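We use cookies to remember your settings and to count visits. Accept all | Manage preferences

Favik Shared Kitchen: Tableware Renewal and Handling
Progress report to the Randix Fund, second period

1. Summary

The second period covered the inventory of cutlery, the withdrawal of damaged pieces, and a first revision of the storage and table-laying procedure. Spending is within the approved budget. Two of the planned outputs are complete and one, the printed handling sheet, has moved to the third period. No change to the total grant is requested.

2. Inventory

At the start of the period the kitchen held cutlery from at least three separate purchases, stored together in deep bins next to the dishwasher. Patterns were mixed, and several bins contained pieces that did not belong to the kitchen at all. All bins were emptied, sorted by type and pattern, and recorded on a single sheet. The final count was 900 pieces. Of these, 66 were withdrawn: bent fork tines, split knife handles, and teaspoons with pitting in the bowl that held residue after a normal wash cycle.

Scuffing alone was not treated as grounds for withdrawal. Most handles in daily use show fine scratches from contact in the bins, and these have no effect on cleaning. Pieces with scratches on the inside of the bowl were set aside and checked a second time under the lamp over the prep sink. Most went back into service.

3. Spoons

Spoons took more time than any other type. They nest in the bins, bowl into bowl, and nested spoons come out of the dishwasher with a film between them. The Polat racks purchased under budget line 2 hold spoons upright with a divider between each pair, and since their introduction the rewash rate has fallen enough that the second evening cycle is no longer run on ordinary days.

Inspection is now done at the table. Spoons are laid out singly on bare wood with space between them, and each one is lifted by the bowl end and turned before it is passed or set aside. A polished bowl reflects whatever is over it, so marks are easy to miss from one angle. Turning the piece is the part of the procedure that new staff skip most often, and it will be stated first on the handling sheet.
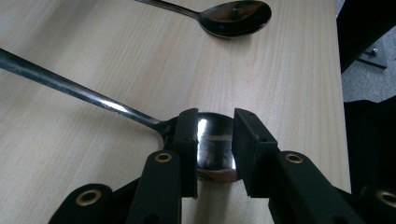
Report prepared by the Kitchen Operations Coordinator, Favik Shared Kitchen

The layout table was selected from furniture already on site. A stainless bench was tried first and rejected: bright metal on bright metal made edges hard to see, and pieces slid when set down. Light wood gives better contrast with the darker reflections in the bowls. The lighting across the table is still uneven. A second lamp has been priced and can be covered from the remaining small equipment allowance.

4. Storage

The deep bins have been taken out of use. Cutlery is now kept in 7 shallow drawers in the Clesudach unit, one type per drawer, with serving spoons and ladles in the lowest. Drawer labels are on the front edge and repeated on the inside, as the front labels wear quickly near the dishwasher. Each drawer is emptied and wiped once a month. The first full round was completed in April.

One problem remains open. The drawer for soup spoons is too short by a small margin, and handles catch on the back panel when the drawer is overfilled. The present fix is a fill limit of 50, marked on the inner label. A longer insert has been requested from the supplier and no delivery date has been given.

5. Table laying

The revised laying order was tested at lunch service and then at two evening meals. Spoons and knives are set to the right of the plate, with the bowl of the spoon facing up and the handle end level with the lower rim of the plate. Staff are asked to hold cutlery at the neck or the handle once it has passed inspection. Compliance was good at lunch and poor in the evening, when trays were loaded late and pieces were carried loose. Trays will be loaded before the end of the afternoon shift from now on.

6. Budget

Racks, drawer labels and replacement teaspoons have been paid in full. The line for printed materials is unspent and is carried forward. Replacement forks were quoted above the planned unit price — a smaller order has been placed and the balance held until the next inspection shows whether more are needed.

7. Next period

The handling sheet will be drafted, checked by the morning and evening teams, and printed on washable card. The longer drawer insert will be fitted if received. A second full inspection is planned, using the same sheet so that the two sets of results can be compared line by line.

Shares: 7 | Comments: 0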